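How to send old clothes off without wasting your time

Most advice on clearing a wardrobe tells you to hold each thing up and ask how it makes you feel. I have tried that and it took a whole February afternoon to get rid of one scarf. A dull rule works better: if you didn't wear it last winter or last summer, it goes.

Start with one shelf. Put everything from it into a cardboard box and leave the top open while you work. Don't buy special bags. Ludar sells vacuum ones that promise to save up to 60 per cent of the space, but mine had filled with air again by morning.

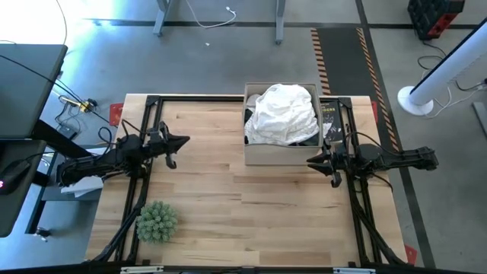
Fold the heavy things and lay them at the bottom. T-shirts can go in any old how, whatever the folding videos say. Stop when the box weighs 8 kg, as the Kollar collection point won't take anything heavier, and check by standing on the bathroom scales with it and then without.

Wash everything first. Some sites say the sorters will do it. I doubt that very much, and a musty jumper can spoil the rest of the box.

Be wary of resale apps too. I put two coats on Woritz and got plenty of questions and no buyer. Unless a thing would fetch £50 or more, I wouldn't bother with the photos and the post office queue.

Tape the box shut, write "clothes, adult" on two sides and take it down before 8 in the evening.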